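Gurkivton Test Floor
Hand-Held Gripper Comparison: Pre-Run Safety Checklist with Comments
Date: 25/09/2026
Checked by: Oleksandra Stasiv
Second check: Svyatoslav Hladun
Units on trial: Pasesa pair (straight fingers), Cliltus pair (curved fingers)

1. Floor and walkways
Red floor lines visible and not covered: OK
Spill kit at the door: OK
Comment: Second chair moved back to the desks before start. Please return chairs after each block.

2. Cables
Gripper cables seated at both ends: OK
Cable clear of operator's feet: NEEDS WORK
Comment: Cliltus cable is stiff and keeps its bend. When the operator turns left it drags over the shoe. Daryna Vasylenko to fit a longer lead and a clip at the hip before the next block.

3. Operator and harness
Harness strap flat on the shoulder, buckle closed: OK
Closed shoes, no loose sleeves: OK
Rest break every 50 grasps: OK
Comment: Yevdokiia Sirko asked for the break to be kept even when a block is going well. Agreed. The Cliltus unit is heavier in front and the wrist feels it by the end.

4. Grippers and markers
Fingers open and close fully, no grit in the slides: OK
Marker cubes tight, no play by hand: OK on Pasesa, one screw turned on Cliltus right
Marker faces clean: OK
Comment: Wipe with a dry cloth only. Alcohol dulled the print on the old set in December.

5. Table and test objects
Wheels locked: OK
Cloth flat, no folds near the objects: OK
Mug free of chips: OK
Comment: Mug and spoon stay as the first task for both pairs. Start with both arms out and the grippers clear of the table, marker cubes up where the head camera can see them.

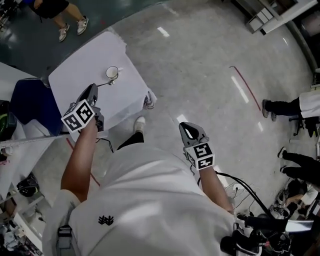 6. Tracking and recording
Both cubes found at start pose: OK
Tracking kept through the Marty test routine: 91 percent of samples, limit is 90. PASS
Free space on recorder: OK
Comment: Losses were all on the right hand, low and close to the body. Demyd Tkachenko thinks the cube angle is to blame. Try it tilted before changing the camera.

7. Stop and shutdown
Spoken stop understood by everyone on the floor: OK
Power switch reachable without stepping over cable: OK
Service due at 3,000 cycles: not reached on either pair

Result: Cleared for 4 more blocks with the Pasesa pair. Cliltus pair on hold until item 2 is closed.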